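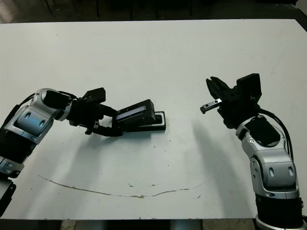

Fig. 1. White tabletop, two robotic arms, small black object.

Home Kitchen Basics, session 4
Dried beans: soaking, cooking, storing
Notes from Maribeth Maglaya's session, typed up by Vilho Rissanen. Corrections to me please, before 9th February if you want them in the printed set.

Why dried

Cheaper per bowl than cans, you choose the salt, you choose how soft. Texture is the big one. Canned are fine for soup and mash, Maribeth uses them, no shame. For salads and for anything a small kid picks up with fingers she wants a bean that holds its shape but squashes flat with no effort. (Whole beans for very little ones: squash them first.)

Sorting and rinsing

Spread on a tray, run your hand through. Take out stones, shriveled ones, bits of stalk. Rinse in cold water til it runs clear. Lentils too. People skip lentils and lentils are the worst for stones.

Soaking

Overnight soak: cover with plenty of cold water, salt it (a tablespoon to a big bowl), leave in the fridge if the kitchen is warm. Drain, rinse.
Quick soak: bring to the boil, 2 minutes, lid on, heat off, leave an hour. Drain, rinse. Skins split more this way.
No soak: lentils and split peas. Black beans can go without but add time.

Salt in the soak does NOT make them tough. Old story. Salt water softens the skins, and they season through. What does slow them down is acid (tomato, vinegar, lemon), hard water, and plain old age. Beans from the back of the cupboard from who knows when may never go soft. Kalevi asked about baking soda. A pinch helps with hard water, more than a pinch and they taste of soap and go mushy.

Worked quantity from class: 600 g dry white beans. After the overnight soak and a good drain, 1,209 g. So when you pick the bowl, think double and then add room for the water on top. Heikki's bowl was too small, beans over the counter by morning.

Cooking

Fresh water, a couple of inches over the beans. Onion half, bay leaf, garlic clove with skin on, glug of oil to keep foam down. Bring up, skim, then turn down to where it barely moves. Hard boiling the whole way breaks them up. Lid half on.

Start tasting early. Taste several, from differnt parts of the pot, as they don't all finish together. Done = creamy all through, no chalk in the middle. If one is chalky keep going. Add acid only once they are soft.

RED KIDNEY BEANS. Read this part. Raw and undercooked ones carry a toxin (lectin) that makes you properly sick, vomiting, the lot. Soak at least five hours, throw the soak water away, fresh water, full rolling boil for 30 minutes, then simmer until tender. Do not put them in a slow cooker from raw, it may not get hot enough. White kidney beans (cannellini) same treatment. Underline this.

Cooling and storing

Don't leave the big pot sitting out all evening. Split into shallow containers, in the fridge within 2 hours. Keep them in their liquid or they dry and crack. Fridge: use within 4 days. Freezer: flat bags, pressed out thin, labeled with the type and the date. Pentti labels his with the meal instead ("chili") and says he wastes less that way. Try both.

Cooking liquid is worth keeping. Thin a soup with it, loosen mash, cook rice in part of it. Not from kidney beans, Maribeth's rule, she just prefers the taste of the others.

One pot, through the week

First night: warm beans, olive oil, lemon, bread. Children's bowls before the chili flakes go in.
Next: mashed in a pan with cumin, into tortillas with cheese, toasted both sides.
Next: soup. Onion, carrot, celery, the bean liquid, whatever greens are going limp.
Last: patties. Mash, egg, breadcrumbs, grated carrot squeezed dry. Chill before frying or they fall apart. Bake if you're doing a lot of them.

Question from Heikki, what about a child who refuses beans on sight. Maribeth: blend a scoop into the tomato sauce, fine, but keep a few whole ones on the plate as well, no comment, no bribing. May take a lot of goes. Let them help with the sorting on the tray, they like looking for stones. Keep an eye on them though, dry beans go in mouths and noses.

Common trouble

Skins off, insides hard: boiled too hard too early.
Still hard after hours: old beans or acid went in too soon. Pinch of soda, keep going, or give up and start over.
Bland: undersalted. Salt the pot, let them sit in it off the heat for a bit.
Gas: change the soak water, rinse well, start with small helpings and build up. Lentils are easier for most people.
Sour smell after soaking: left out too warm. Bin them.

For next time

Soak and cook one bag at home, any kind. Write down type, soak time, simmer time, and whether your water is hard. Bring a small tub, cold, for tasting. Kalevi is bringing the pressure cooker so no need for anyone else to carry one. Grains next, read the rice page if you have it.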